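Home Journal Archive Workshop notes Contact

March
Posted by Wayne Cormier, 9:40 p.m.

Spent most of the day on sorting and got through less of it than I wanted. The hardware that came over from the Udthorpe place has been sitting in coffee cans since last fall, and I told myself I would have it in bins before the end of March. The first cans were the worst. Wood screws, drywall screws, picture hooks, a few keys, all in together.

I wiped the marble down first and moved the small parts off it. Brown stone with white veins looks good, but a dark screw disappears on it. I lost the same set screw twice before lunch. 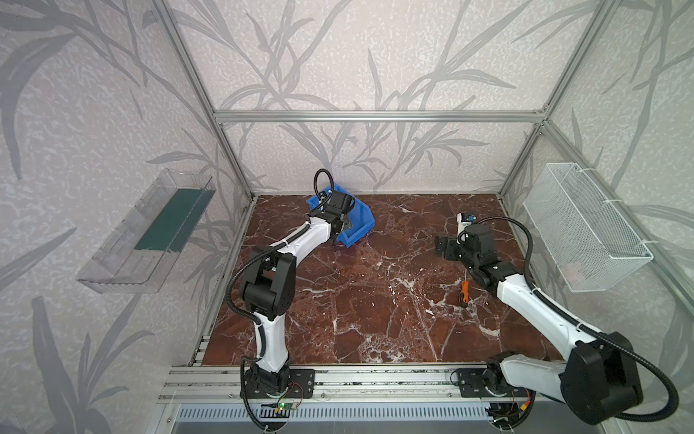
After lunch I did the washers. Sutherland sells them by the 100 and I have bought that pack at least twice, because I could never find the first one. Now they are all in one place. I put the metric ones in a separate bin and wrote the sizes on masking tape with a marker. The tape may not last. The Multwood labels I ordered are still not here, and the tracking page has said the same thing for a week.

I also looked up what more of the stackable bins would cost. Brerora has a set of 40, blue or gray. I like the blue. They are open at the front, so I can see what is in them without taking down the one on top. But 40 is more than I have wall for, and I would end up filling them with things I should throw out. I closed the page and didn't order anything.

Around four I stopped sorting and just moved bins for a while, trying them in different spots. A full one slides on the stone if you bump it. An empty one goes over easily. I want the heavy stuff low, nails and carriage bolts, with the light stuff on top. 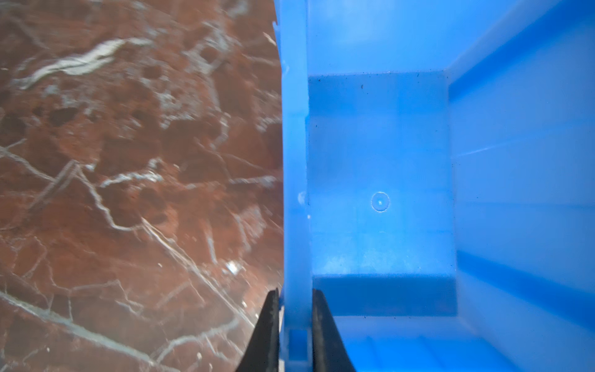

Arlene read the part about the bins over my shoulder and said I should quit putting loose screws in them at all, and weigh out what I need into jars. Her father kept everything in baby food jars with the lids nailed under a shelf. I said jars break. She said in all those years he broke one.

I may try jars for the brass screws only. Still to do: hinges, the last two cans, and the drawer by the door. Back hurts. Going up.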